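Things on Tables
A gallery by Špela Gashi

Misley Small Photo Pages
Put online 2025-09-12

I have been interested for a long time in the food which people do not call food. I mean the drink and the bar that are eaten between one thing and another, at a desk or a corner of a table, with no plate. When I ask my friends what they ate on some day, they tell me the lunch and the dinner. They never tell me the bar. But the wrapper is in the pocket of the coat.

My gallery is about these small things, and about the tables on which they stand. I live in Misley now for many years, and before this I lived in a country where the afternoon break has a fixed shape: a small coffee, a small glass of water, and you sit. Here the break has no shape. You carry it with you in a can, or in a bottle with a screw cap, and you put it down where there is place. At first I found this a little sad. Now I think it is a different kind of habit, and I have it too.

About the tables

I prefer a plain table. A tablecloth with a pattern is pretty, but a can with a lot of decoration on it disappears when the cloth has flowers. Grey is very good for this purpose. White becomes too bright, and dark wood makes the dark wrappers difficult to find. A grey top which is already a little worn is the best of all, and it takes the light in a soft way, so that next to a metal can you get a pale shine on the surface and a shadow beside the shine. I did not know this before I started to look at it. Chak-lun Cheung, who taught the evening course where I learned to use a camera, told us to look at the table first and at the thing second. I wrote it in my notebook and understood it perhaps one year later.

Elspeth Sutherland has lent me her kitchen table several times. It is too beautiful. It was made by her grandfather and it has a story, and every time I put a bottle on it, the picture becomes a picture of the table. She was not offended when I told her, but she did ask for her baking trays back the same evening.

About the light

I like the dim brown light which a room has when only one lamp is on, or when the curtain is half closed. Most people who photograph drinks want the opposite. They want a lot of white light from the side and some drops of water on the outside of the glass. I can respect this, and I bought a small lamp for it, a Skendeo with 2 brightness levels, and I used it for one week in May. Everything looked as if I wanted to sell it. The lamp is now by my bed and it is excellent for reading.

In brown light, gold and orange stay warm and the rest goes quiet. Clear plastic is the difficult part. A transparent bottle has almost nothing to show except its cap, its label and its shoulders, and all the rest you must guess from what is behind it.

About cans

The can is for me the most interesting of the drink containers, for the reason that somebody spent much time on the letters. On the older style of can the letters are ornate, with curls and thick strokes, and they run around the body so that you never can read the full name from one side. You have to turn it in the hand. My father collected cans from his travels for work and kept them on a shelf above the television, all with the best side to the front. I was allowed to dust them but I was not allowed to turn them. Maybe this is why I now like a can best when it stands in any direction, the way it was put down.

Morven Innes, who runs the food shop on Donnelly Street, let me stand in front of her refrigerator with a pencil and copy the lettering. It took 90 minutes. I have no talent for it, and my copies look like spaghetti, but after that I saw much better how the letters were built. She sells more of the orange and gold drinks in autumn, she told me, and she has no explanation for it.

About bottles

The tall clear bottle with a white screw cap is so common that I had difficulty to see it at all. The cap has small ridges for the fingers. Older people in my family close it much too strong and younger people leave it half open, and in both cases I am the one who gets the water on the hands.

The labels are more serious than on the cans. They have squares and bands and very small printed letters, which I can read only with my glasses. I have started to keep labels in an old folder, dried flat between two sheets of kitchen paper. Evander Lindsay gave me a good method for taking them off: fill the bottle with hand-warm water, wait, and pull slowly from the edge where the glue is. With plastic bottles you should not use hot water, the bottle becomes soft and the label gets a wave in it. If the label is only wrapped around and glued in one place, you do not need the water at all and can use a small knife.

About bars

A snack bar is the most modest object on any table. It lies flat, and in a dark wrapper it can look like a phone or a closed wallet. I made many mistakes with it in the beginning. I stood it up against a cup, I opened one end so that the chocolate came out, I broke it in two parts. All of this looked arranged. A bar should lie near the edge of the table, with some distance to the drinks, as people really leave it there for later.

I also must say that I eat them. My favorite is the Rullmont bar with hazelnut and 197 calories, this number I know by heart because I have read it so often while chewing. It is too sweet on the first bite and exactly right on the second.

About distance

If things stand too close together they become one lump. If they are too far apart, they look like strangers. I like it when two stand nearly in a line, one in front and one behind, and the third is alone on the other side. A low metal thing in front, a tall transparent one behind it, and then much grey before you come to the third. It is the same as in a waiting room, where two people talk and one person reads.

About this page

I keep the page small on purpose. On my old computer I have more than 1,000 photographs of cups, cans, spoons and wrappers, and when I look at them all together I get tired and also thirsty. Elspeth suggested a new page for each table, with only what deserves to stay, and so I do it like this. Please write to me if the letters on your screen are too small, I am still learning how to make the pages.

Grey table, brown light
Orange-brown and gold can, clear bottle with a white cap, and a bar in a dark wrapper on the left side.

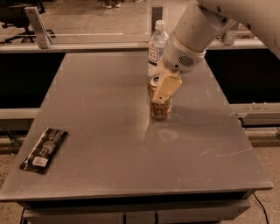
For the next page I want to try tea. I have a tin with a lid which does not close well, and Morven has promised me a sugar bowl with a chip in it. The table will be green, if my neighbor agrees to carry it down the stairs with me, and I hope to have it ready before the afternoons become too dark.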